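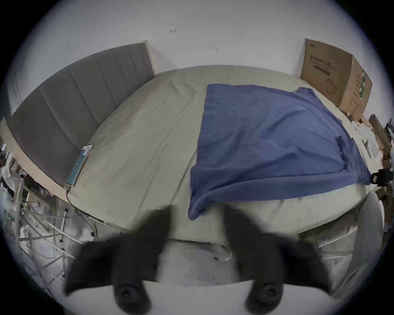 Tolerances

The task sheet for the blanket ran to 14 lines. Line one said that the bed should be occupied or recently occupied, and that the state of the bed should not be improved before the start. Line 14 said that the operator should put the tool down with the jaws open.

I had been doing the work for Vuvetti since the spring. They paid by the accepted attempt. An attempt was accepted if both jaws stayed in view, if the blanket ended up within a hand's width of where the sheet said it should end up, and if I did not use my other hand. The last rule was the one I broke most. Anybody who has spread a blanket knows that one hand holds and the other hand pulls, and that the holding hand does most of the thinking.

The tool weighed very little at nine in the morning. By noon it weighed more.

My sister rang while I was between attempts and asked what I was doing. I said I was folding the blanket back.

"You did that yesterday," she said.

"Yesterday was the other direction."

She asked whether the machine could do it yet. She asked this every time, in the tone she used to ask whether the car had passed its test. I said that the machine was in Cumine, in a hall by the ring road, and that as far as I knew it could do it on the bed in Cumine.

"So it can do it."

"On that bed."

"A bed's a bed," she said, and I could hear her opening a cupboard.

I went back in and did six more. Two were rejected in the evening. The reason given for the first was "corner". The reason given for the second was "corner (see previous)".

The machine was called the Thampi. It had two arms on a column and a base that could cross a door strip if the strip was low. Vuvetti wanted it in rented flats, the sort let by the week, where somebody has to come in between one tenant and the next and put everything back. The sales paper said it would change a bed, clear a table and load a washing machine. The paper did not say how long it would take over any of them. I had seen one internal figure, for the bed, and it was 77 minutes.

I can change a bed in four. I would not have put that in the paper either.

In August they asked whether the Thampi could come to my flat for a day. The email called this a transfer check. There were two conditions. I was not to tidy, and I was not to help. A fee was mentioned, and a form was attached about damage to walls.

I read the first condition several times. My bedroom was a grey bed with a good headboard, and after that it was cardboard. I had moved in with boxes and had worked out which ones I needed to open. The others had become furniture. One big one that had once held face masks stood at the head of the bed against the wall and had winter things in it. There were cables on the floor. I knew which cables were which, in the way you know the stairs in the dark, and it had not occurred to me that this was knowledge.

Two engineers brought the Thampi up in the goods lift. The older one walked round the bed as far as the boxes allowed and wrote something down. The younger one crouched and looked at the cables.

"Do these move?" he asked.

"Only if you pull them."

He wrote that down as well.

They put the machine at the foot of the bed. It spent a while looking. I had expected something to be seen to happen in this part, but the cameras were fixed and the column stood still, and the only evidence was on the younger one's laptop, where the bed turned slowly in coloured dots. The blanket was green dots. The sheet was yellow dots. The phone I had left charging on the mattress, by the headboard, was also yellow dots.

"It thinks your phone is sheet," I said.

"It thinks it's flat," said the older one. "It's not wrong."

The first task was to spread the blanket over the whole bed. I had left it on one side, folded over on itself, with a corner hanging off. The left arm came down to the corner and closed on it. I knew that approach. It came in low, with a small turn at the end so that the lower jaw slid under the hem. I do it to keep my elbow off the bed frame. The Thampi had no elbow in that place and nothing to keep it off, and it made the turn anyway.

"Where did it get that?" I said.

The older one looked at me, and then at the laptop. "From the data," he said.

It lifted the corner and drew it across. The blanket followed for the length of a forearm and then stopped following, as blankets do, when the fold underneath had been dragged tight. A person feels this in the wrist and lets go a little. The Thampi felt it in a number, and the number was below the limit, so it pulled. The fold travelled. It arrived at the phone and took the phone with it, and the phone took its cable, and the cable turned out to be looped round a leg of the metal stand on the other side of the bed. The stand moved perhaps a finger's width. Something on it fell over.

The younger one pressed the red button. The arm stopped with the corner held up in the air.

"That's useful," said the older one.

They reset it. I asked whether I should move the phone and was reminded of the second condition. The younger one put the phone back where it had been, with some care, and checked its position against a picture.

The next attempt went round. It had been told that the yellow patch by the headboard was to be avoided, and it avoided it by a margin that left a quarter of the mattress bare. It then smoothed the blanket in long strokes from the middle outwards. The strokes were good. They were better than mine, because mine get shorter when I am bored. It finished, opened both jaws, and drew the arms back to the column.

The log said: complete.

"Is it complete?" I said.

"It's covered what it was allowed to cover."

I made tea. The older one took his standing up, beside the washing machine, and asked what I had done before this. I told him I had worked for a hotel firm, in the laundry, and that we had bought a towel folder from Zakley that ran the full width of the room. It had folded towels perfectly well for years. You fed it by hand at one end and stacked by hand at the other.

"How many people did it replace?"

"It needed two to feed it and one to stack."

"And before?"

"Three folding."

He thought about this. "But more towels," he said.

"A lot more towels."

In the afternoon they ran it 9 times. I kept my own count on the back of the damage form. Four were what I would call a made bed, if I were the tenant and had paid little. Three had the blanket on the bed. In one the Thampi picked up the sheet together with the blanket and undid a corner of it, then spread both, smoothly, in the wrong order. In one it did nothing. It looked at the bed for as long as it usually looked, and the arms stayed where they were, and the log said that no suitable grasp had been found. I went and looked too. The hanging corner had slipped back up and was lying flat on top. There was nothing wrong with it. It was the tidiest the blanket had been all day.

"It's never seen it start from there," said the younger one.

I said that was my fault. Line three of the sheet said that a corner should hang down at the near edge, so I had always hung it.

He asked to see the sheet. He read it to the bottom, then went out on to the landing and telephoned someone. Through the door I heard him say "line three" twice.

They packed up before it got dark. The older one signed that the walls were undamaged and I signed that I agreed. He asked whether I would be willing to carry on, and I said it depended on the rate, and he said the rate was a different department. The Thampi went into the lift backwards with its arms folded and a strap round them.

I put the stand back and picked up what had fallen. Then I made the bed. I noticed that I took the corner low, with the turn at the end, although I had both hands and was nowhere near the frame.

The new task sheet came on 31 Aug 2025. It ran to 22 lines. Line three now said that the corner could be anywhere. Line four said that a phone or similar object should be left on the mattress in one attempt out of two, and that the operator should spread the blanket without disturbing it, using one hand.

I tried it the same evening, for practice. I got the blanket as far as the phone and stood there holding the edge up with the jaws, working out which way to go round. My sister rang. The phone lit up and began to creep across the sheet.

I let it ring. When it stopped, it had moved far enough for the blanket to go past, and I logged the attempt and added a note asking whether that was allowed.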